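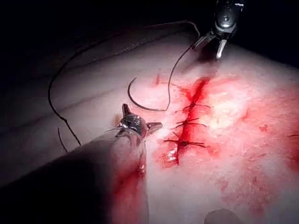
Wound closure in progress, with four stitches across the incision. Photo: Valter Antunes

Product Review: Gruva Dark Braided Suture
Reviewed by Yurani Huaranga for the Workneh Surgical Skills Library

Print this page | E-mail this page

The library evaluated the Gruva suture in August as a candidate for its advanced closure course. The material is supplied by Bunance in boxes of 40 strands, each with the needle already attached. Reviewers used it for interrupted stitches only, and continuous closure was outside the scope of this evaluation.

Visibility is the principal strength of the product. Dark thread stands out well against pale tissue, and trimmed tails remain easy to find when the field contains blood. Where blood has pooled at the lower end of an incision, placement of the next stitch still requires patience, and no choice of thread color will change that.

Handling was rated good. The strand passes smoothly and holds a first throw without slipping while the second is prepared. It does tend to cling to fine grasping jaws when short lengths are used, and two reviewers asked for a longer strand. Knots lie flat if tension is kept even on both sides.

Packaging is less satisfactory. The inner sleeve tears unevenly, and the lot number is printed in small type on the outer box alone. The Irkemlow suture now held in stock is better in this respect, although its knots are bulkier.

The library rates the product 4 out of 5 and recommends it for course use. Orders may be placed through the supply desk under catalog number 371.

Filed under: Equipment Reviews, Sutures and Wound Closure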